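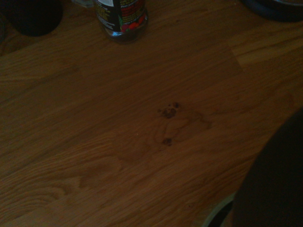
The open day at Plorkel's workshop in Beltdale began at a kitchen table, and I could have stayed at it until closing time. The job was tidying up after a meal, done by an arm the team calls Dateo, and it's so much more fun to watch than it sounds! It creeps in, stops, seems to think, then commits. Kids pressed up to the rope. So did I.

**Small moves, big crowd**

Each run lasted 16 minutes, with two operators standing by and a stop button within reach. Bottles are a favorite test, one of them told me – a label can confuse the software more than the shape does. Dim light makes it harder still, so they practice in it a lot. The control program comes from Shojaei, a small shop two streets over, and has been through 58 versions.

More than two hours in, I was still asking questions. The team was still answering them, trading stories about early grips that went wrong. They hope to open the doors again in June, with a second table and a longer rope.

*April 2022*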